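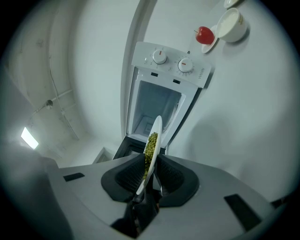
Mung beans on a white plate.

1/ Track season is over for me, so I want to write down how my first one went. I promised this to some people from the Tudville club and I am slow with writing in English, please be patient.

2/ I came to the velodrome from road riding. I had 73 road races in my legs and thought the track would be easy to learn. The first session I could not even clip in properly while holding the rail.

3/ The bike has no brakes and one gear, this you know. What I did not know is how much you must look over your shoulder. On the road I look forward. In a points race I must look up the banking every few seconds, and my neck was sore until July.

4/ My club put me in B grade at the Marar Winter Series. We had scratch race, points race and elimination, all in one evening. Between races you get very little rest, so bring a warm jacket and sit down when you can.

5/ Scratch race: I stayed at the back because I was afraid of the wheels. This was a mistake. At the back you ride every acceleration twice as hard. With 2 laps to go I was still last and I finished last.

6/ Elimination: I was out first in round one, and out first again in round two. In round three a rider from the Zendarus team told me to ride higher, near the blue line, and come down only when the sprint is called. I lasted until the final five. I was so happy that I forgot to stop pedalling and the bike reminded me.

7/ Gear question, because many asked. I rode a smaller gear than the others for the whole series. I could follow the jumps well but in the last lap I was spinning like a washing machine. Next year I will try one tooth less at the back.

8/ Training was simple. Two evenings on the track, one long ride on the weekend, and one session of standing starts in the car park behind the Zillum depot. My favourite is still the long ride.

9/ Costs: the series entry was 300 dollars with the bike hire for the first month. After that I bought a used frame in an ugly colour. I like it very much.

10/ The last race was a 3000 metre pursuit. I started too fast, as everybody told me I would. The second kilometre was fine and the third was very long. But I did finish it, and the bell is a beautiful sound when you are tired.

11/ Entries for the next series open on 24th March. If you are a road rider and nervous, come to the beginner evening first and borrow a bike. I will be there, somewhere near the blue line.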